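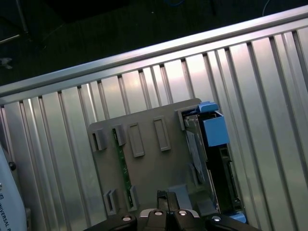 A gray mounting board on the ribbed aluminum panel, with a long, narrow green circuit board seated between its clips.

Hardware Recovery Bench Begins Regular Service

June 24, 2024

The Clullow Center for Equipment Reuse has moved its hardware recovery bench from trial operation to regular service. The bench receives retired computer equipment from member institutions, separates the parts that can be used again, and prepares the remainder for recycling. Trial operation began in April and was limited to equipment from the Girona reading rooms and the Hájek annex. All member institutions may now send material.

During the trial, 1577 parts were entered in the parts register. Memory modules and hard disk drives made up the greater share of them. Power supplies, fans and cables were also received, but cables will no longer be registered one by one. They are to be sent in a single bag per shipment, with the bag marked on the outside.

Members have asked how circuit boards should be handled before they reach the Center. Boards should be held by their edges and placed in antistatic sleeves, one board to a sleeve. Rubber bands should not be used. Adhesive notes should not be placed on the components or on the contacts, as the residue is slow to remove. Where a board has already been labeled by the sending institution, the label should be left in place and its number copied to the shipping form. Boards that have been removed from a machine but cannot be identified may be sent in the same way, with the word "unknown" written on the form.

Mounting boards with molded clips and slots are used at the bench to hold small parts upright during inspection. The clips take a narrow board along its edges and leave the face open, so that traces and components can be examined without repeated handling. Institutions that wish to set up a similar arrangement for their own sorting work may request the drawings from the Gurnov workshop, which keeps the current version.

Hard disk drives require separate attention. A drive that was in use in a server should be sent in its caddy. In the trial period a number of drives arrived with the caddies removed and packed elsewhere, and matching them again took up much of the bench's time.

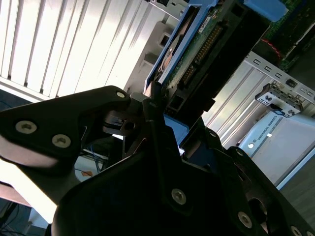 The circuit board on the underside of a drive is easily scratched, and drives should therefore not be stacked directly on one another. A sheet of foam between layers is sufficient. No box should hold more than 13 drives, and the total weight of a box should not exceed 50 pounds.

The sending institution remains responsible for the data on its drives until the shipping form has been countersigned at the Center. Drives that have been erased are to be listed on the first page of the form, and drives that have not been erased on the second. The two groups must be packed in separate boxes. Drives for which no record of erasure can be found will be treated as not erased and will be held in the locked store until instructions are received.

Server rails, latches and empty caddies are accepted when they are complete. Screws should be placed in a small envelope and taped to the inside of the box lid. Loose screws at the bottom of a box can damage boards and connectors in transit. Bent rails should go directly to metal recycling through the institution's own arrangements.

Registered parts that pass inspection will be shown in the members' catalog and may be requested at no charge apart from shipping. Each part will be reserved for the requesting institution for 3 weeks. Requests are handled in the order received, and an institution that sent a part to the Center has no prior claim on it.

Revised shipping forms are available from the Center's office. Forms issued for the trial will be accepted until the present supply has been used.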